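Speaker notes: paper handling with two arms, student project report
Heywood robotics course, November showcase
Speakers: Floor Leemans (setup, task), Khalil Shboul (data, results)
Slot: 40 minutes including discussion

Opening (Floor)

State the topic in one sentence: two grippers, one sheet of paper, one fold. Skip the course history. The audience has the handout.

Define the task before showing anything. The sheet lies flat at the start. The arms have to bring it to a folded state with one clean crease and let go. A run counts as a success if the crease is within 2 millimeters of the center line when measured by hand afterward.

Mention that Tadham ran the cloth version last year and that we kept their scoring sheet. Differences in material are on the next slide. Cloth drapes and forgives a bad grasp. Paper holds a crease, so a wrong crease stays in the sheet and the run is lost.

Setup (Floor)

Parallel fingers, black, tapered at the tip. Point out that the taper matters at the edge of the sheet, where the finger has to get under the paper without pushing it along the table. We tried blunt tips in the first weeks and dropped them.

Wrist view is the main input for the policy. Leave the slide up while talking about occlusion: with both pairs of fingers close to the paper, one panel of the fold can be partly hidden behind a finger. 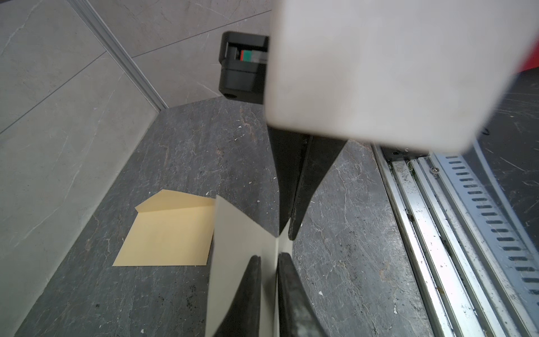
Why not use a fixed overhead camera and skip the wrist view?

An overhead camera gives a better view of the whole sheet but loses the gap between the fingertips and the paper edge once the arms move in, and most of our failed grasps were decided in that gap.

Data (Khalil)

Give the numbers slowly. 122 demonstrations kept after review. 3,226 seconds of recorded motion in total. All demonstrations were teleoperated by students on the course, working in pairs.

Explain the review rule. A demonstration was discarded if the operator regrasped more than once or if the paper left the work area. Operators did not review their own runs.

Note on labeling: we marked the time of first contact, the start of the fold and release. Release was the hardest to agree on. Final rule is the first moment both fingers are clear of the paper.

Results (Khalil)

Show the Zumton plot (our name for the logging script, say so). Read the axes aloud. The left axis is crease error and the bottom axis is fingertip height at first contact. Low contact pushes the sheet. High contact misses it.

Do not claim the policy handles other paper weights. We tested one stock. If asked about card, say it was outside the project.

Failure cases, in this order: double grasp, skewed crease, early release. Spend most of the time on skewed crease. Cause is usually that one arm starts the fold before the other has closed.

Next steps (Floor)

Cluveddale has offered bench time in the spring term. Plan is to repeat the set with a synchronization signal between the arms and no other change.

Leave contact slide up during discussion. Khalil takes questions on data, Floor on hardware.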